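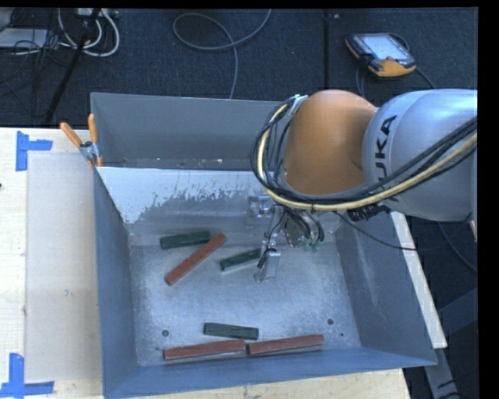 Green blocks and red bars in the big metal bin

27 May 2023

I have been wanting to write about the bin for ages, so this is going to be a long one. Get a coffee!

If you've been reading since February you know I've been trying to get the block collection out of shoeboxes and into something I can reach into without taking a lid off. I tried cloth cubes first and they slumped. Then I had a nice shallow drawer for a while, but the long pieces only went in one way and the drawer jammed every time somebody bumped the dresser. What I wanted was something open, wide and heavy enough to stay put on the table when you dig around in it.

I found it at the Skovau flea market, under a stack of baking trays, for 26 dollars. It's gray metal with a bluish cast to it, and there's a sloped panel at the back that runs right down to the bottom. I love that slope. You can let a block go at the top and it ends up down where your hands are, with a really satisfying scrape on the way. My nephew could do this for an entire afternoon (he did).

It's not a pretty object in the usual sense. There's a whitish patch on the slope that's flaking along its lower edge, the bottom is scuffed and cloudy, and the right side has faint scratches. I've gone back and forth on cleaning it up. A friend from the Sarantis swap group says to take the patch off with a plastic scraper and then wipe the whole thing down with mineral oil, and someone else in the same thread said to leave it alone forever. For now I'm on team leave it alone, though I do need to get a brush into the seam at the back, where the crumbs of whatever-it-is like to gather.

Now the blocks! These are my favorites out of everything I own. The greens are the short ones and the reddish brown ones are the long ones, and I think whoever picked those two colors was a genius. The green is dark, the kind you see on old garden gates, and the red is nearly brick. Against the gray they look wonderful. In the shoebox on a beige carpet they looked like nothing at all and I nearly passed them along to Ferkau with the duplicates, which makes me a little ill to think about.

They're dusty-looking and a bit worn on the faces, with darker edges, and I like them that way. I did try a damp cloth on one piece from another set last year and the color came out flat and sad, so these get a dry paintbrush and no more than that.

What I build with them mostly is low stuff. Long walls, gateways, a sort of harbor. Two reds nearly end to end make a good stretch of quay, and the greens go in as buildings or boats, depending on the day. I keep the Rirnuvgate booklet next to me for ideas, even though half the plans in it call for pieces I don't have. There's one for a railroad station that I have started 5 times. The roof needs longer bars than mine. I've worked out a version with a gap down the middle and I'm calling it a skylight.

The bin lives on the pale wood table now, and that has changed how much I build, more than any new set ever has. Before, getting the blocks out was a whole project. These days I walk by, push a couple of pieces around, walk off again, and an hour later there's a harbor. If your blocks are in a closet with a lid on, go find yourself something big and ugly and open. I mean it!

Next up is the shelf for the arches, which I keep putting off. I also owe a few of you an answer about the Rirnuvgate booklet — yes, I'll scan the harbor pages, and I'll put them up here as soon as I've found the one that fell out.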